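How I Sort Big Building Bricks by Color (and Keep Them That Way)

Posted 4/19/23 by Loukia Katsaros

I've been meaning to write this one up ever since November, when I shared my shelf makeover and half the comments were about the toy bricks instead. So okay, bricks it is! These are the big chunky kind, the ones that hurt a little less when you step on them (a little).

I used to sort everything by size. Big ones here, small ones there, and then whoever was building wanted "all the red ones" and we were right back to dumping. Color is so much easier. Even a sleepy grown-up can do it at the end of the day.

What you need

Three open bins, in different colors if you can find them. No lids. I tried lids in our old place in Tisstead and they ended up under the couch.
A flat, hard patch of floor.
A shelf or rack to park things on later.

Step 1: Line up the bins first

Put the empty bins in a row at the back of your space before you touch a single brick. I leave a good stretch of open floor in front, and that's where the bricks go. Tip them out and spread them with your hand so they're one layer deep. If they're heaped up you'll keep digging, and digging is how bricks shoot off under the furniture.
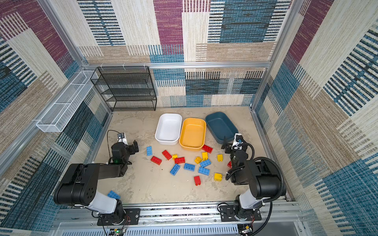 White, yellow and teal bins at the back, with the red, blue and yellow bricks spread out in front.

Step 2: Give each color a home

Yellow bricks go in the yellow bin, easy. Blue goes in the dark teal one, close enough for me. Red gets the white bin since I've never found a red one I liked – the one I ordered from Prurell was more of a salmon and I sent it back.

Step 3: Do one color at a time

This is the part people skip. Pick a color and clear all of it before you start the next. Your eyes get used to looking for red and you stop seeing everything else, and it goes so much faster than picking up whatever is closest. I do red, then yellow, and leave blue for last.

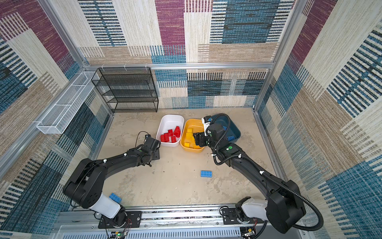
By the time you get down to one color there's no sorting left to do, you're just scooping. Little kids love this bit, so if you have a helper who wandered off during the reds, call them back now!

Step 4: Don't stack, just drop

I went through a phase of snapping the bricks together into neat blocks before putting them away. It does save space. It also took forever, and then somebody had to pry them all apart again. Loose in the bin is fine.

Step 5: Park the bins

Check the fit before you buy! My bins are 198 mm across and they slide onto a rack shelf with room for fingers. The Bodholm ones I had before were 241 mm and stuck out over the edge, so I bumped them every time I walked by. They hold paint supplies now.

If you have a lot more bricks than I do (one reader told me 900, bless her), get bigger bins and stick with the same colors. Next up I'm tackling the puzzle pieces, so send me your tips.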